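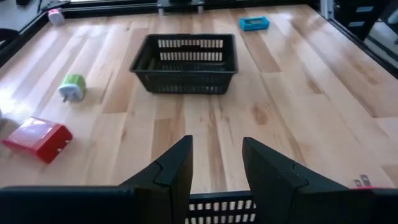

By the author of Likthorpe Household Notes | Posted 4 Mar 2024 | Filed under: Storage, Small Electricals | 2 comments

The annual review of small electrical items in this household was due in January and has now been carried out. Readers of earlier entries will recall that the previous review ended with everything being returned to the hall drawer in much the same condition as it was found. The present arrangement is intended to be more lasting.

The hall drawer belongs to a sideboard bought in Drovthorpe in 1992, and it was never meant for chargers. It is shallow and deep-set, with a lip at the front on which cables catch. Over the years it became the accepted place for anything with a plug, and in due course for anything that had once been near a plug. It has now been emptied in full and will be used for table linen.

Slotted plastic baskets have been adopted in its place. The dark, rectangular type with an open top was preferred to a lidded box on two grounds. The contents can be seen without unpacking them, and dust and crumbs fall through the slots and do not gather in the corners. A lidded box from Camenzind was tried for most of last year and is now used for shoe polish, a purpose to which it is well suited.

Sorting was done on the wooden table, which allows items to be laid apart and looked at one by one. Wall chargers were taken first. Colour has proved a great help in this respect. A green and white charger and a red one can be told apart from the other side of the room, which could never be said of the black ones that came with the older telephones. Members of the household have been asked to bear this in mind when buying replacements.

The following rules were applied and are set down for future use.

Every charger is matched to a device before it is put away. Where no device can be found, the charger is placed on the window sill for 3 weeks, after which it goes to the electrical recycling point behind the library.

Prongs are wiped with a dry cloth and looked over. A bent prong is not straightened at home.

Cables are not stored with chargers. They are coiled loosely, tied and kept in the cupboard under the stairs. This rule has met with some resistance and may be revisited.

Nothing is put into a basket while it is still warm from use.

The label printer (a Zulik, now rather slow) was used to prepare a label for each basket. The wording was kept short. "Chargers" was agreed at once. The second label went through several drafts and presently reads "Other", which is acknowledged to be unsatisfactory. The intention is that it should hold small items in regular use, but it is already attracting objects from the kitchen windowsill and the position will have to be watched.

Larger appliances fall outside the scheme. The desk fan was considered at some length. It does not fit a basket with any comfort, and a fan stored on its side under other things is likely to come out with a bent guard. It will accordingly spend the colder part of the year on the top shelf of the airing cupboard, upright, inside a cotton bag. Before that it is to be cleaned, a task which was postponed last autumn and the autumn before.
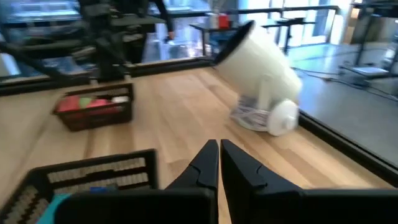

Should a small fan be cleaned before it is put away for the winter?

It is best cleaned beforehand, with the plug out of the wall. Dust left on the blades and guard over several months tends to harden and is then much more difficult to remove. A soft brush followed by a slightly damp cloth is sufficient for the guard and the base, and everything should be left to dry fully before the fan is covered.

A note on where the baskets are to live. The shelf above the coat hooks was measured and will take them side by side, with their short ends facing outwards. The alternative, which was to stack them, was rejected after a brief trial, as whatever was wanted proved in every case to be in the lower one. Felt pads have been ordered for the undersides so that the shelf paint is not marked.

Correspondence on the earlier entry concerning batteries has been received and read with interest. Batteries will be dealt with separately. They are at present in a jam jar in the utility room, and readers who wrote to object to the jam jar are assured that a proper container is being sought.

The next entry will deal with the table linen and with the lip on the drawer, which may have to be planed.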